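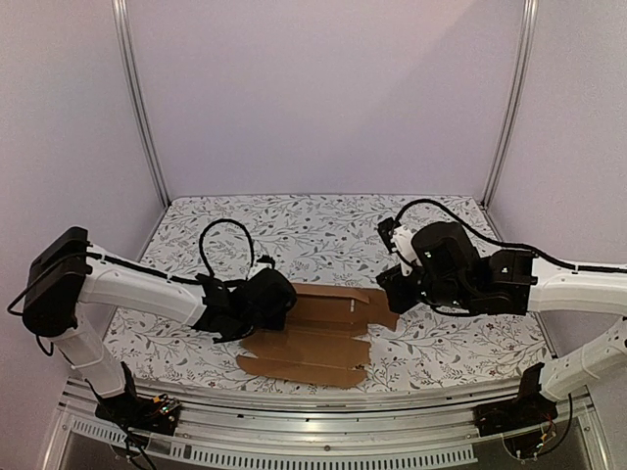 Tabletop with leaf-and-bud patterned surface and unfolded cardboard box blank

Home | Classes | Instruments | Costumes | Hall Rental | Contact

Frame Drum, 18-inch, Skastari Pattern

The Hoekstra Folk Arts Center offers this frame drum to enrolled students, partner schools and dance groups. It is the model used in our beginner and intermediate classes and in the September harvest dances.

Head: goatskin, natural finish
Frame: bent ash, oiled
Supplied with: beater, cloth bag, care sheet
Price: $319
Student rental: $22 per month

Rental is open to students registered for the current term. A signed loan form is required - parents or guardians sign for anyone under 18. Drums should be kept away from heaters and direct sun.

Groups ordering five or more should write to Magdy Gaber, Instruments Office, before placing an order. Replacement heads are fitted at our Brevthorpe workshop.

Filed under: Percussion, Class Equipment

Contact us | © Hoekstra Folk Arts Center | Back to top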